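阅读时间:7 分钟

1/ 开个串,记一下家里这台小机械臂。断断续续搞了快半年,八月买的第一批舵机,中间停了好久,最近才又捡起来。想到哪写到哪,顺序乱,见谅

2/ 先说目标:让它自己把软的东西拎起来。袋子,布,围巾这类。硬的方块早就能夹了,没意思。软的一碰就变形,每次样子都不一样,难就难在这

3/ 硬件:六轴,桌面级,臂体图纸是从 Brudeo 那个开源项目改的。原版肩关节太软,伸直了末端往下掉,肉眼可见地掉。我把大臂砍短了 35 毫米,好很多。代价是够不着台面最里边,认了

4/ 打印件全是在 Skirkcombe 那边的共享工坊打的。家里那台机器喷头堵了两次之后我就不想伺候它了。工坊按小时收费,晚上便宜,就是要抢。抢不到就在旁边磨零件

5/ 说到磨零件,轴承座一定要留余量啊。第一版我按图纸尺寸直接打,压不进去,拿锤子敲,裂了。第二版放了一点点,又松,垫了圈胶带。胶带版用到现在,别学我

6/ 电源。这个坑大。七个舵机(六轴加夹爪)同时动的时候电压掉得厉害,控制板直接重启。臂就那么啪一下砸台面上。一开始以为是代码问题,查了两个晚上,最后拿万用表一量,唉。换了个大一号的电源,主线也加粗了,到现在没再重启过

7/ 顺便:急停按钮请第一天就装。我是第 14 天才装的。中间那段时间全靠拔插头,有一次插头在沙发后面,够了半天

8/ 夹爪换过三版。
第一版:硬塑料平行爪,夹布打滑
第二版:贴了硅胶片,不滑了,但是会粘住,松开的时候把布一起带走
第三版:指尖削薄,只在最前面一小截贴硅胶,后面光的。目前最好用

9/ 有人私信问为什么不上吸盘。试过,布透气,吸不住,泵还吵,楼下邻居会疯。下一个

10/ 腕部相机。Halász 的小模组,便宜,镜头广角,边上畸变挺重。好处是轻,腕上多几克重量手感都不一样。线是个问题,腕一转就绞,我现在用一截弹簧管套着,固定在小臂中段,留了一个松弯。丑但是管用

11/ 手眼标定我前后做了不下十遍。经验:标定板一定要贴平!!我第一块是打印纸贴在纸板上,纸板受潮翘了一点点,误差怎么都下不去。后来贴玻璃上,当场就好了。气死

12/ 还有就是标定姿态要乱,转角要大。我一开始懒,让它平移着拍了一圈,解出来的旋转根本不能看

13/ 然后是曝光。自动曝光在我家完全不能用。臂一动,亮暗一变,整个画面忽明忽暗,分割跟着抽风。现在锁死手动,曝光值白天一套晚上一套,手动切。很土,但是稳

14/ 软件这边没什么高级的。遥操作录一段,回放,再录一段,慢慢攒。主手也是打印的,比从手小一号。录的时候手腕会酸,录一会儿得歇一会儿。录坏的当场删,不要想着回头再挑,回头根本不会挑

15/ 补充一下上条,文件名请带上物体名字。我前面一大堆全叫 test,test2,test_new,test_new_final,现在哪个是哪个完全不知到,只能一个个点开看

16/ 拎袋子我拆成几步:先挪到提手上方,往下探,夹住一边,慢慢抬。抬太快袋子会甩,甩起来舵机就叫。速度压到很低,看着急死人,但是能忍

17/ 台子的事。一直有人问我是不是该换个哑光的台面。应该换。大理石抛光的,灯一照就有反光点,石头本身花纹又多又碎,白的细纹加上锈橙色的纹,边缘检测跑出来满屏线,袋子边反而找不着。但是台面是家里的,我说了不算

18/ 给你们看一眼腕部视角,就是这种画面丢给算法:

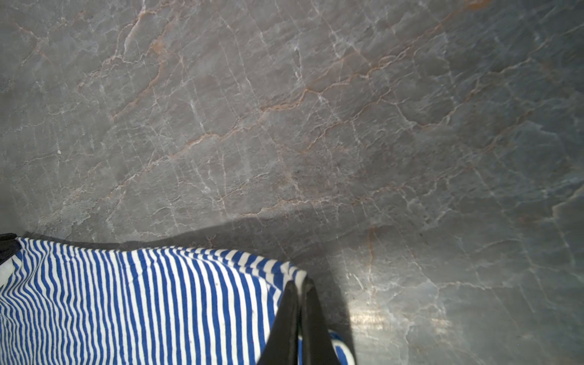
蓝白条纹袋子 + 黑提手,右下那块亮的是反光

19/ 难点你们自己看。条纹一皱就弯来弯去,一片阴影又压在石头上,跟黑提手糊在一起。靠亮度阈值分提手,分出来的是提手加一大片影子,夹的点就偏了

20/ 现在的办法:不看亮度了,改成先找蓝白条纹那一大块,再沿着布的上沿去找黑色的带子。阴影下面石头的白纹还隐约看得见,提手上没有,所以加了个局部纹理的判断。写得很糙,一堆 if,别问我要代码,真的不好意思发

21/ 另一个办法是加补光把影子打散,我在 Stistcombe 的旧货店淘了个环形灯,还没装。怕反光更严重。要先做个柔光罩,手头没有合适的材料,烘焙纸行不行啊?有人试过吗

22/ 回复一下评论区:
不卖。
图纸等我把胶带那个轴承座改好再放,现在放出去是害人
臂重多少没称过,单手能拎

23/ 成本也有人问。没细算,不敢算。舵机占大头,而且我烧了 2 个。都是堵转烧的,夹爪夹死了还在使劲,我人在厨房烧水。后来加了电流限制,超了就松。这个也应该第一天就加,见第 7 条

24/ 接下来要弄的:
柔光罩
轴承座
主手加个弹簧,省得手腕酸
文件名!!!

25/ 2025年12月应该还会再更一次,看工坊排期,年底人特别多。先这样,臂还开着,去关电源了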